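From the software bench, 12 March 2020

Hello again! I promised last time that I'd write about the planner, and then I spent most of the month on something much duller, so you're getting the dull thing first (I've grown rather fond of it).

If you've been following along, you'll know that Henis is our little grasp planner and Dadix is the part that sits beneath it and talks to the motors. Henis says "go there, close this much", Dadix makes it happen, and the two of them get on fine until the wrist view comes into it. The trouble was that Henis kept finding things to pick up that were part of the arm. A curved dark finger is a lovely graspable shape if you don't know it's your own finger, and I'd get a proud green "candidate found" in the log, a couple of centimetres from the wrist, over and over again.

So I've been writing a self mask. It takes the joint angles from Dadix, works out where the wrist and both fingers ought to be in the view, and blanks those pixels out before Henis gets to see anything. The first version used one fixed shape for every pose and it was hopeless – the fingers move! The second draws the outline fresh for each picture, with a margin of 12 pixels round the edge. I tried 28 first and it ate far too much of the view behind.

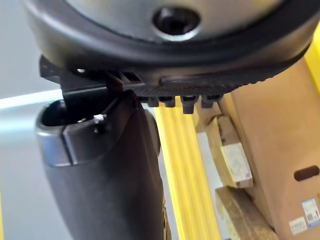 Grey hardware up close and yellow behind it in both of these.

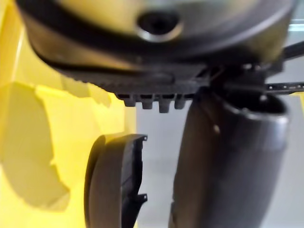 Can't you simply crop the picture and skip all the geometry?

You can, and for a fixed tool with nothing that moves I probably would. A crop has to be big enough for the worst pose, though, so with opening and closing fingers you lose a lot of useful view the rest of the time. The mask only takes away what the arm is covering at that moment, plus the margin.

The bit that took longest was timing. Joint angles and pictures arrive on separate clocks, and if the arm is moving quickly the mask lags behind it, leaving a thin slice of finger showing down one side. Henis adores a thin slice of finger. I now keep a short buffer of joint readings and blend between the 2 nearest to the picture's own time stamp, and that cleared up nearly all of it. What's left shows up when the wrist turns sharply, and I've put it on the list.

I ran the whole lot back over our saved pictures, more than 2,000 of them, and left it going overnight with the old and new logs side by side. The false candidates on the fingers have dropped right off. There's still a stubborn one on the round hole in the wrist housing, which Henis seems to think is a cup. I may just have to draw that edge by hand.

The mask code is in the Camgate branch if you'd like to poke at it. You'll need the newer calibration file, and please do check the units in it, as I lost an afternoon to millimetres. Fukuda support isn't in yet, sorry to everyone who's asked! The joint names are all different there and I want to do it properly, so I'm saying September and crossing my fingers.

Planner next month, I promise.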